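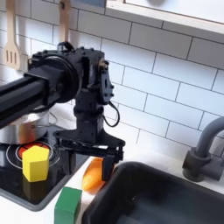

Parents in Nanden have asked for the play kitchens at the Drirkura toy library to be lent out for longer than a fortnight, according to several replies to the library's spring questionnaire. One reply said that two weeks was "barely enough time to learn where the spoons go", and asked for a month as standard. The library has now agreed, and the new loan period starts in May.

The change applies to the larger kitchen units only. Smaller sets, including boxed food, pans and tea things, stay on the two-week loan. Members may renew a kitchen once, provided that no other household has reserved it.

The library holds 7 kitchen units. Most have a printed cooktop and a tiled back wall with hanging utensils, an arrangement that the questionnaire found to be more popular than the plain cupboard type. A total of 292 households returned the form. Asked which part of a kitchen was used most, the largest group named the cooktop, followed by the sink and the oven door. Play food was placed ahead of plates and cups, with fruit and vegetables preferred to cakes.

Several replies raised the matter of missing parts. Utensils that hang from the wall are the items most often left behind at home, and spatulas make up the greater share of them. From May each unit will go out with a printed parts card, to be checked at the desk on collection and again on return. A missing utensil will be charged at cost. Play food will not be charged for singly, but a set returned with less than half its contents will be.

Cleaning rules have also been revised. Painted and plastic surfaces should be wiped with a damp cloth and mild soap, then dried. Wooden utensils should not be soaked or put in a dishwasher, as the grain lifts and the edges become rough - a fault noted on a number of spoons withdrawn last winter. Stickers should be left off the cooktop, where the glue has damaged the printed rings on two units.

The kitchens are collected from the Mohmand Road entrance, where there is level access and space for a car to stop. The units do not fold. Members are advised to measure the boot beforehand; the largest model is 100 cm tall and will not lie flat in most small hatchbacks. Delivery within Nanden can be booked through Dimitz, the carrier already used for the library's outdoor toys, and is paid for separately.

Reservations under the new terms can be made at the desk from 10 in the morning. Existing loans keep their present return dates.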